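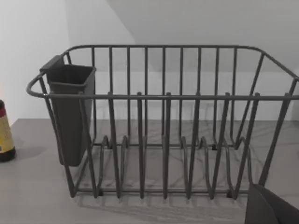 Stop Training for the Test Score

Most people who write to me about the Samstead fire academy entry test want a number. They want to know how many push-ups in two minutes, how fast the run, how many flights with the hose pack. I give them the numbers, which are public anyway. Then I tell them they are probably training for the wrong thing, and a lot of them stop writing.

The minimum on the push-up event is 60. It has been 60 for as long as I have coached, and I see the same mistake every year. A candidate gets to 60 in the garage in June, well rested, with a fan on. Then he spends July trying to reach 80. He shows up in August, does his push-ups fourth in a line of five events, and gets 51.

The test is hard because of the order and the short rest. A person who can do 65 push-ups after a run and a stair climb is in far better shape for it than a person who can do 90 fresh. I would like to see every plan sold for this test put at least half its sessions in test order from the first week. Very few do. The popular ones still split the week into a chest day, a leg day and a running day.

Han-gyeol Joo, who ran the prep group in Olton before me, disagrees. His view is that you build the pieces first and put them together in the last month. That works for someone with a year. Most people who come to us have ten or twelve weeks and a full-time job. They don't have a last month to spare for finding out that their legs quit on the stairs.

I also think we push people to train too much. Anca Oprea came to us after failing twice. She was doing two sessions a day, six days a week, and weighing her food. Her log had 228 sessions in it. We cut her to four sessions a week and made two of them hard. She slept more. She passed on the next try, and her run time was the best she had ever recorded.
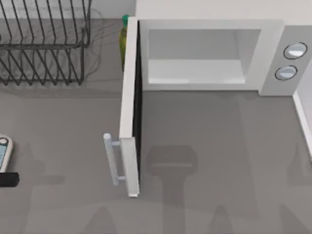

Eat at home when you can, and keep it simple during test week.

One athlete proves little, I know. But I have seen the same pattern often enough that I now ask every new candidate about sleep before I ask about mileage. Eimear Fitzgerald, who handles our injury screening, says the shin and shoulder problems she sees come mostly from people who added a second daily workout in the final month.

The other side of this deserves a fair hearing. Jong-dae Gil has coached more successful candidates than I have, and he believes the heavy schedule does a job that has nothing to do with fitness. It shows people early whether they want this. I understand the argument. I just don't think an overuse injury tells you much about who wants a job.

If you are ten weeks out, do the whole test once this week, badly if you have to, and write down where you slowed. Work on that part while tired. Run the full thing again in week four and week eight. Take the last six days easy.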